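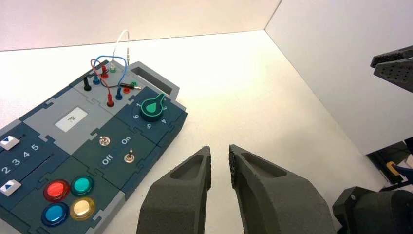
A practice board with patch cables, colored ports and a test probe.

Wusura evening school to open wiring bench to the public

The Ferreira Evening School in Wusura will open its new wiring and testing bench with a free drop-in day on Saturday, 21st December. Doors open at 10 a.m. and the last session starts at 3 p.m.

The bench is on the second floor of the school's building on Akico Street, in what used to be the typing room. It will be used for the basic electrical testing course, which had a waiting list for both terms this year. The school says 262 people asked for a place and it was able to take fewer than half of them.

Each work spot at the bench has a modular board made of navy blue and gray panels that lock together like the pieces of a jigsaw puzzle. One section carries a group of ports in black, blue, red and green, with banana plugs and patch cables to run between them. There is also a black probe with a metal tip for taking readings.

The panels come from Kullo, a small workshop across the river that makes teaching equipment. A section can be pulled out and another put in its place, so the same board can serve a beginners' class in the afternoon and a fault-finding class at night. The old boards were single sheets screwed to the wall and could not be changed without taking them down.

The school paid $2,479 for the first order, which covered the boards and the plugs and cables that go with them. The money came from the spring book and tool sale in April and from course fees set aside over two years. A second order will depend on how the next sale goes.

What students will do

The course runs for eight weeks. In the first two, students learn to read the colors and plug cables in the right order. They then move on to continuity checks, and to measuring voltage on a low-power supply. The last three weeks are given over to faults. The instructor sets up a board with a mistake in it – a cable in the wrong port, or a plug pushed only halfway in – and students have to find it with the probe and write down how they did it.

No household current is used at any point. The boards run on low voltage only, and the school says no experience is needed to start. Students who want to go on to house wiring have to enroll in the licensed course at the county college, and the evening course does not count toward that license.

Most people who signed up in past years wanted to fix things at home, according to the school's own survey. Lamps, radios and battery chargers were the items named most often. A smaller group said they were thinking about a change of job.

The drop-in day

Visitors on Saturday can try one of three short exercises. Each takes about as long as a coffee break, and staff will be at the bench to help. The first is a simple patching task in which a cable has to be run between two ports to match a printed card. In the second, visitors use the probe to check which of several cables is broken. The third is a fault-finding task taken from week six of the course, with a couple of the steps left out to save time.

There is room for a small group at the bench at once, so visitors will be given a numbered ticket at the front desk and called up in turn. Tickets cannot be reserved by phone. Children under 12 need an adult with them.

Old patch cables can be dropped off on the same day. The school has 241 on its shelves and would like more, mostly in the shorter lengths, which wear out first. Cables should have both plugs still attached. Other electrical goods cannot be accepted, and the school asks people not to leave them by the side door as they did last year.

The repair table that normally runs in the first-floor hall will be closed that day. It will be back in January at its usual time. Items already left for repair can be picked up at the front desk until 1 p.m. with the paper slip.

Changes to the room

The room was repainted white before the bench went in, and the old ceiling lights were replaced. Some of the work took longer than planned. Two outlets on the street side had to be moved after an inspection, and the floor was found to be uneven under the windows, so the tables there were set on new feet. The school had hoped to start using the room in the fall.

The typing desks have gone to the storeroom in the basement. Typing classes continue in the computer room on the first floor, with no change to the timetable.

Coats and bags will have to be left on the hooks in the hallway. The school has asked visitors not to bring food or drinks into the room, where the panels are hard to clean once something gets into the seams. Coffee will be served downstairs.

Signing up

The next course has 35 places, divided between a Tuesday afternoon group and a Thursday evening group. People already on the waiting list have been sent a letter and have first choice until the end of the month. Places left after that will go to anyone who applies, in the order the forms come in.

Forms will be available at the bench on the drop-in day and at the front desk during office hours. The fee is the same as last year and includes the use of the board, cables and probe. Students need to bring a notebook and closed shoes. Those who miss more than two classes can repeat them with the other group if there is a free spot.

The building has an elevator at the Akico Street entrance. Parking behind the school is limited – the market takes up half of the lot on Saturdays – and visitors are advised to use the bus or the lot next to the library. The number 4 bus stops at the corner.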